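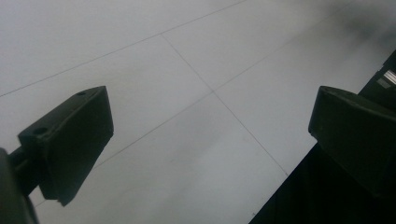 Rurside弦楽四重奏団の新しいアルバム『Drulorwood』が、ようやく当店にも入荷いたしました。前作から間があきましたので、首を長くしてお待ちくださっていたお客様も多いのではないでしょうか。今回は全編が緩徐楽章というたいへん思い切った選曲で、最初にお話をうかがったときには、正直なところ少し眠くなるのではと心配したのですが、試聴盤をかけてみましたら最後まで席を立てず、淹れたお茶をすっかり忘れてしまいました。四つの楽器がそれぞれ淡々と線を引き、その線がときおり斜めに交わっては、また静かな余白へ離れていきます。淡い灰白色の広い面に濃い灰色の細い目地が走っている、あの感じをそのまま音に移したような一枚だと、店の者は勝手に申しております。

録音は五月、湖のそばにある古い礼拝堂で行われました。席数は414、木の床で、残響はやや長めです。とはいえ音がぼやけることはなく、第二ヴァイオリンとヴィオラの細かな受け渡しまでよく聴き取れます。三曲目の途中、チェロが一人で低いところを歩いていくくだりがありまして、弓を返すときのかすかな息づかいまで入っています。こういう音がお好きな方には、もうそれだけでもお勧めしたいくらいです!

制作はGilitzレーベル。このレーベルの盤は以前から当店でもよく動いておりまして、盤の静かさと紙の手ざわりの良さで、一度お求めになった方がまた次も、と戻ってきてくださいます。今回のカッティングもこれまでと同じくPeng工房が手がけました。弱音の多い演目ですので針音が目立ちはしないかと気をもんでおりましたが、店の試聴機で両面通して聴いたかぎり、気になるところはありませんでした。

LPは重量盤一枚、見開きジャケット入りです。内袋は帯電防止タイプ、解説書は30ページで、曲目解説のほかに、四人が楽譜を囲んで延々とテンポの相談をしている様子を書き起こした文章が載っています(これがなかなか面白く、読みながら聴くとつい同じ箇所に針を戻したくなります)。解説書は原文に日本語訳を添えたものです。CDは紙ジャケット仕様で、収録曲はLPと同じですが、曲間が少し短めに取られています。

初回プレスは全部で1,465枚、そのうち1,000枚近くがすでに予約で埋まっているとのことです。当店の割り当て分もそう多くはございませんので、LPをご希望の方はどうぞお早めにお声がけください。CDのほうは今のところ余裕がございます。

再生についてひとこと申し添えますと、音量はいつもより少しだけ上げていただくのがよろしいかと思います。出だしがとても小さな音で始まりますので、初めはあれ、と思われるかもしれませんが、二分ほど待っていただくと、ヴィオラがふっと前に出てきます。夜の遅い時間でしたら、ヘッドホンでもじゅうぶんにお楽しみいただけます。

商品の仕様
アーティスト:Rurside弦楽四重奏団
タイトル:Drulorwood
レーベル:Gilitz
形態:LP(重量盤一枚)/CD(一枚)
付属品:解説書30ページ(日本語訳付き)

LPは角当てを入れた専用の箱でお送りします。ジャケットの輸送中のこすれを避けるため、盤を抜いて別に入れた状態での発送も承っておりますので、ご希望の方はご注文時の備考欄に「盤別入れ」とお書き添えください。店頭でのご試聴は午前11時から承ります。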